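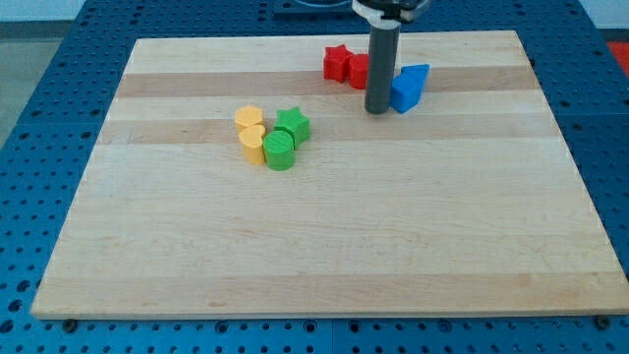
Nokuthula Nel asks whether we should stop matching strips for colour before glue-up and match them only for grain direction, given how much time the colour sorting took on the last batch.

Workshop > Notebook > Timber and glue
Notes Stock Jigs Finishes Archive
3 min read

Aug 10, 2023

Answer to Nokuthula's point: yes for anything under job 2242, no for the display tops. The maple board with cream and honey-tan strips mixed is perfectly acceptable as a working surface, and nobody has sent one back over colour. Grain direction does matter. Planer tear-out on the last batch was nearly all at joints where neighbouring strips ran opposite ways.

Glue joints. Broke up the test pieces left in the clamps overnight. 17 joints in total, all maple to maple, Skistent glue, same bottle throughout. Most failed in the wood, leaving fibre on both faces. The ones that failed in the glue line came from the end of the session, when the glue had been open on the strips too long. The film was dull and had a skin in places. I had been spreading a whole panel's worth before closing any of it. Changed to spreading half, closing up dry-fitted order, then the other half. Will repeat.

Clamping. The Rácz bars bow under load and lift the middle of the panel. Alternating them over and under cures most of it. Measured after release with the long straightedge: 2 mm hollow across the width with all bars underneath, too little to get a feeler under with the bars alternated. The hollow does not go away by itself if the panel is left leaning against the wall. It gets worse, as one face dries faster than the other. Panels now go flat on stickers with air both sides.

Squeeze-out. Tried scraping at three stages. Straight away with a wet rag: smears glue into the grain, shows as pale patches under oil. Fully hard: chips out and takes maple with it. Rubbery stage, with an old cabinet scraper: clean line, no damage. The window is short in this weather and longer in the cold. Somebody should note the room temperature next to the time, which I failed to do.

Moisture. The boards from Wenness were stored by the outside door again. The meter read higher on the bottom of the stack than the top, and higher at the ends than the middle. Restacked in the back bay. Not to be ripped until top and bottom agree. The panels glued last November from wet stock opened at the ends by spring, and those joints were otherwise sound. I kept one offcut on the shelf above the grinder with the split marked in pencil.

Finish. Flela oil on sanded samples. Stopping at a coarse grit leaves scratches visible across the darker strips, less so on the pale ones. Going to 400 makes no difference to the look that I can find, and the oil takes less readily. Suggest we stop well before that and raise the grain once with a damp cloth before the last pass. Rags laid flat outside to dry, then in the metal bin.

Edges. A small chamfer by hand plane is quicker than the router for short runs. Plane the end grain first, then the long sides, so that any breakout at the corners comes off with the second cut.

To do: repeat the open-time test with shorter spreading. Flatten the back of the wide scraper. Order more glue, smaller bottles if they do them. Ask Nokuthula which tops are going on display so that those strips can be sorted before ripping.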